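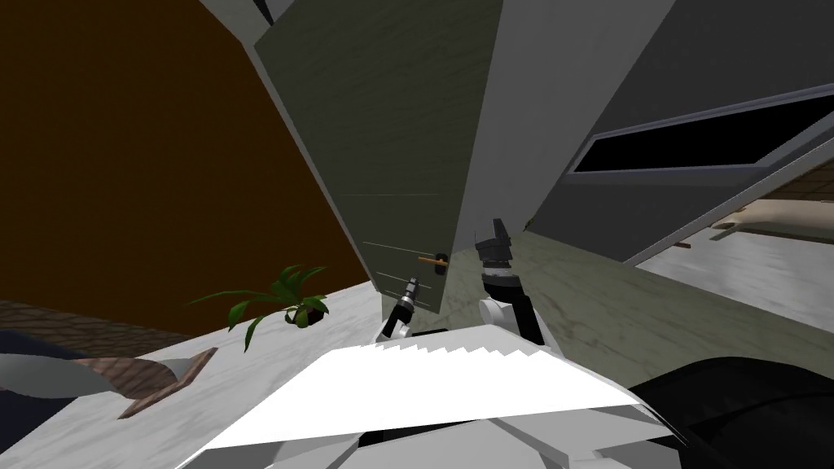
Part 3: Getting the Semotach in time with your record

So you've got the Semotach wired up and the little green light is on – great, now comes the part I like best, which is making it follow real music. I wrote this section after a long weekend of trying to lock it to a live drummer, and I kept my synth on the kitchen counter the whole time, under a bank of cabinets like the one up top, where it's easy to reach and the coffee is close. Any steady surface will do, though please keep the pickup mic off whatever your speakers are sitting on!

1. Turn the master volume all the way down. Plug the pickup mic into the jack marked IN, then switch the box on.

2. Hold TAP until the display shows 9. That's the slow-start mode, and it's much kinder to songs that begin with a loose piano intro.

3. Play your track from the top and tap along with the snare (not the hi-hat, I beg you) for 18 beats. The display will wander a bit and then settle.

4. Let go, count one full bar, and press LOCK. Your arpeggiator should fall in with the drums.

5. Bring the volume up slowly.

Note: If the synth comes in at double speed, press HALF once. I get this on nearly every ballad on the Inga album, where the brushes are so busy that the box hears twice as many beats as I do.

Caution: Don't press LOCK while the display is blinking. The box will grab whatever number it sees, and I once had a gentle waltz charging along at 300 beats a minute through headphones. Not fun.

Changing tempo in the middle of a song

6. Go to memory slot 3 and repeat the tapping for the second tempo.

7. Press the footswitch on the last beat before the change – a hair early is better than late.

Note: The Altitz footswitch works fine, but the older Plindmont one is wired backward, so flip the switch on the rear panel to REV before you plug it in.

Anything saved in a slot stays there after you power off. To wipe one, hold TAP and LOCK together until the display goes dark, then start again at step 2.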